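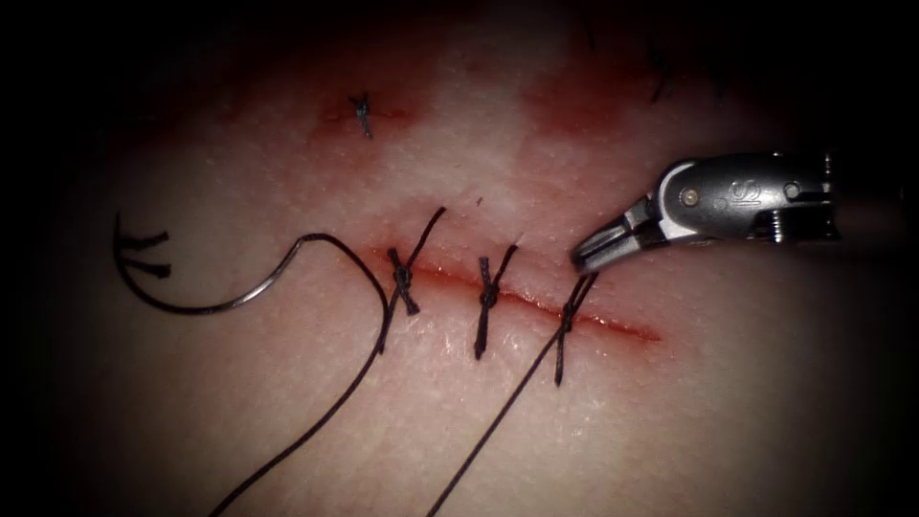 Skonden Skills Room – Suturing, session 4
Simple interrupted stitches: notes to take away

Right, so last time we got as far as holding the needle without flinging it across the room. Today is spacing and knots, and I'm going to be a bore about spacing.

Start at one end of the cut and work along. I go in at a right angle to the skin, follow the curve of the needle and come out the same distance from the edge on the far side. If your bites don't match, one lip rides up over the other and you'll see a step. Take it out and do it again – pads are cheap.

Knots: 3 throws, laid flat, snug but no more. You want the edges just touching. Most of you pull far too hard (I did for years!) and the pad puckers. Ease the finished knot over to one side of the cut before you trim, and leave yourself enough tail to get hold of when the stitch comes out.

Don't trim until you're happy with the knot. Keep the long end out of your way while you look.

For next week: one full pad, 16 stitches, even gaps. Bring it with you, wonky ones included. Lozano handout, section 3, covers mattress stitches if you want to read ahead.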